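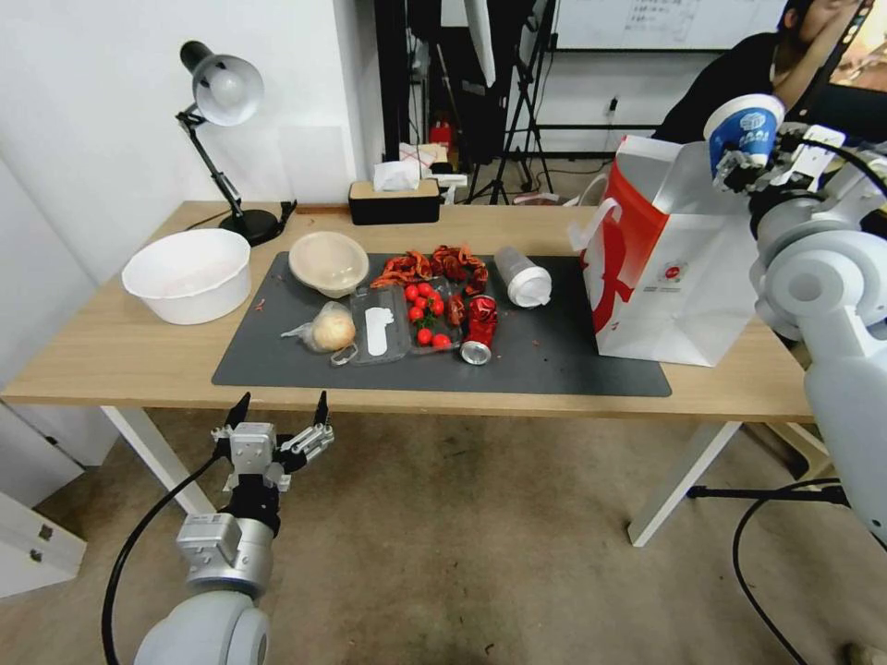
Tundolley Shared Table Project
Progress report to the Barasa Community Fund
Reporting period ending September 2018
Submitted Oct 8, 2018 by Rasmus Dambrauskienė, Project Coordinator

1. Purpose of the project

The Fund's grant supports Tundolley in improving the way shared meals are cleared at its two sites, Rakell House and the Eltine Street rooms. The agreed aims are to reduce the amount of edible food thrown out after meals, to keep recyclable containers out of the general rubbish, and to leave each table ready for the next group within the booked time.

2. Work completed this period

Clearing stations have been set up at Rakell House. A station consists of a table, a dark mat that marks the sorting area, a basin, a desk lamp and a bag. The round white basin is kept to the left of the mat so that the sorting area stays free for food and containers. The lamp was added at the request of evening groups, who had reported difficulty reading labels after dusk.

The written clearing procedure was revised twice. In the current version, leftovers and used containers are brought together on the mat before anything is discarded. A typical takeaway meal leaves a mixed group of items: a bun or an onion still in its plastic bag, cherry tomatoes in a clear container, a labelled food tray, a paper bowl, a crushed can, a plastic cup with its lid on. Under the former practice, the first person to reach the table commonly swept all such items into one bag.

The procedure now runs in this order:

Closed or wrapped food is checked and set aside for the kitchen.
Fresh produce in its own container goes with it if the container is sound.
Cans and clear plastic are emptied and separated. Lids come off cups.
Food-soiled paper, shells and stems go to organics.
Crumbs are brushed from the mat into the organics pail and the mat is wiped.

Paper carry bags from takeaway orders are kept and reused at the stations. This has removed the need to buy bin liners for the dry stream at Rakell House.

3. Results to date

A total of 822 meals were served across both sites during the period. Staff kept clearing records for 680 of these. The remainder were served at Eltine Street before record sheets had been issued there, and no estimate has been made for them.

The average time to clear a table at Rakell House is now about 16 minutes, against a target of 20 in the grant agreement. Containers holding food residue remain the most common sorting error. Cups and trays are often placed in recycling without being rinsed, and the local depot will not accept them in that condition.

4. Matters outstanding

Carpeted rooms continue to cause difficulty. Small crumbs and dried chili fragments are hard to lift from a pale carpet, and the cleaning contractor has asked that spicy or oily dishes be served elsewhere. Management has not agreed to this, and is instead pricing a washable floor covering to go under the tables.

The mats were bought in one size only. They cover most of the tabletop, leaving little room for a bag and a basin at the ends. Larger tables at Eltine Street do not have this problem.

Training has reached 40 regular users of the rooms. Casual bookings have received the printed sheet only, and the quality of sorting after those bookings is noticeably lower.

5. Next period

Stations will be completed at Eltine Street and record sheets introduced for every booking. The printed sheet will be reissued in larger type with a separate line for cups and lids. Tundolley seeks the Fund's approval to move the unspent bin liner allowance to the floor covering, with no change to the total grant. A reply before the next order date would be appreciated.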